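## 4. Setting up the work surface and sorting parts

This section covers the table, the mat, the parts dish and the check of the flange plates before assembly. Read it through once before you start. Section 5 (fitting the plates) assumes all of it is done.

### 4.1 What you need

- Table, at least 60 inches wide
- Blue work mat
- Yellow marking tape
- Tan backing sheet for the marked area
- Small round parts dish
- Flange plate, Hudec part no. 2437
- Lint-free cloth
- Hand lamp

### 4.2 Laying the mat

1. Clear the table and wipe it down. Let it dry fully.
2. Unroll the mat from the back edge toward you. Smooth it with the flat of your hand from the center out.
3. Leave the clear film on the front edge until the mat has settled. Small creases will relax in a day or two. A fold that stands up under the dish will not, and the mat should be lifted and laid again.
4. Put the tan backing sheet at the upper right and tape it down at the corners.
5. Run yellow tape on the sheet to make one rectangle, then add a strip to divide it into two boxes. Plates waiting for inspection go in the left box. Plates that have passed go in the right box.
6. Lead any cables off the right side of the table. They may cross the tan sheet but must not lie over the dish.
7. Set the dish on the blue part of the mat, near the center, with the rim up.
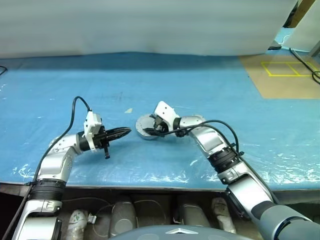
*Fig. 4-1. Dish on the mat, taped boxes at upper right.*

**Note:** Creases and faint smudges like these are acceptable. Cuts through the mat are not.

**Note:** Pick up paper scraps and tape ends before you open a bag of hardware. A small pale scrap is easy to miss and will end up under a plate.

### 4.3 Loading the dish

1. Open one hardware bag only and pour it into the dish.
2. Spread the screws in a single layer. If they pile above the rim, put some back.
3. Close the bag and store it off the table.

**Caution:** Do not slide the dish across the mat. Lift it. The rim catches on creases and the dish will tip.

Jelent and Protex hardware bags look alike but the screws have different threads. Never mix them in the same dish. If they have been mixed, discard both lots and record it on Form 98.

### 4.4 Inspecting the flange plate

Handle the plate by its sides. Keep fingers and tools off the drilled holes. 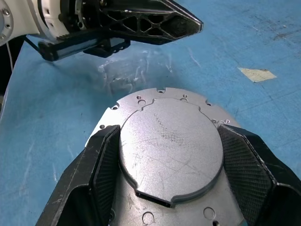
Reading time for this part: 2 minutes

1. Hold the plate level with the raised round boss facing you and the slot toward the bottom.
2. Confirm the orientation. The small semicircular notch in the flange should be at the top edge.
3. Go around the flange and look at each small hole under the lamp. It should be open and free of chips. The larger round holes are at the bottom.
4. Look along the beveled edge of the boss for dents. Tilt the plate so the light rakes across it.
5. Check the face of the boss. Fine scratches and light scribble marks do not affect the fit and are not a reason for rejection. A scratch that catches a fingernail is.
6. Check that the edges of the slot are straight and have no burr.
7. Wipe the plate with a dry cloth and place it in the right box.

**Caution:** Do not use solvent or abrasive pads on the plate. The matte finish will polish unevenly and cannot be restored.

### 4.5 Care of the mat

Scuffs and white streaks build up with use. Wipe the mat with a damp cloth at the end of each shift. If a hazy patch is still there once the mat has dried, leave it alone. Scrubbing makes it larger.

Replace the mat when its surface peels. Order from Guledton, catalog no. 873.

Corrections to this section go to Zdislava Tóth. Steps 4.4.3 to 4.4.6 were revised in March by Obed Appiah.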